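Wed 26 November

## Bread storage, second attempt

The bread drawer is gone. It was too shallow for anything but sliced loaves, and the runner on the left side had been binding since June. I took it out on Sunday and filled the gap with a fixed shelf from Bresholm, cut to 516 mm wide and 197 mm deep. The order came to 2,990 with delivery, most of it delivery.

That left the question of where the bread goes. Ibsa Endale suggested a lidded box. I tried one and the crusts went soft overnight, so it now holds flour. A paper bag on the shelf did better for crust but worse for crumbs.

The current arrangement is a large round metal basin on the table, pushed back toward the wall. Rolls and flat pieces lie at the bottom, boxes stand upright against the back, and long snack packets go in last, at an angle. The striped cloth stays underneath to stop the metal from scratching the tabletop.
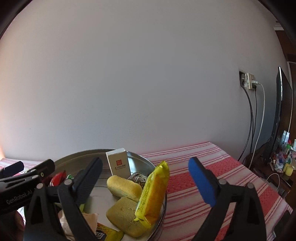
Capacity is adequate for two people. The weak point is airflow – anything left under a packet stays softer than the rest, so open bread should go on top once the packets are eaten down. I also wipe the basin out before each refill, since crumbs collect where the wall meets the base.

Next job is the shelf itself. It needs a second coat, and one bracket sits 2 mm low.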